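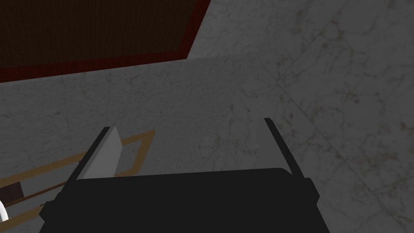

Halina Pawlak wrote under last year's call that the travel rate had covered her bus fare and little else, and that the diary took longer each evening than the sheet promised. Both points have been taken up in the terms below.

Call for participants: household water hardness and kettle scale, second round

Tarnura is looking for 189 households in the Bielecka supply area to take part in a study of scale build-up in domestic kettles. The first round closed in December with 262 completed diaries. The second round repeats the method with a shorter diary and a fixed set of test strips, so that the two sets of readings can be compared.

What participants do

Each household uses its own kettle in the normal way for the length of the study. One adult is named as the recorder. The recorder fills in a one-page diary each evening: number of boils, fill level to the nearest half liter, and whether water was left standing overnight. Once a week the recorder dips a test strip in cold tap water, compares it with the color card and writes down the value. Strips are read after the waiting time printed on the packet, in daylight if possible.

Kettles are weighed empty and dry at the start, at the midpoint and at the end, 3 weighings in all. These take place at the Trumex building, second entrance, ground floor. Do not descale the kettle between the first and last weighing. If it has to be descaled or replaced, note the date in the diary and keep going - a partial record is still useful.

Who can apply

Applicants must be 18 or older and live at an address on the Bielecka main. Homes with a water softener or a plumbed-in filter are not eligible. Filter jugs are allowed if the kettle is filled straight from the tap. Electric and stovetop kettles are both accepted, with a capacity of at least one liter. Households that took part in the first round may apply again but will be placed after new applicants.

Payment

Each household that returns a complete diary and attends all weighings receives 1,000 Clurko store points. Households that withdraw early are paid in proportion to the weeks completed. Travel is now paid separately for every weighing, at the full return fare, on presentation of a ticket.

Data

Diaries are stored under a household number. Names and addresses are kept apart from the readings and deleted once payment has been made.

How to apply

Send the recorder's name, the street address, and the make and age of the kettle to Teresa Marciniak at the Tarnura study office. Applications close on 2024-03-20. Selected households receive their diary and strips by mail, together with the time of the first weighing.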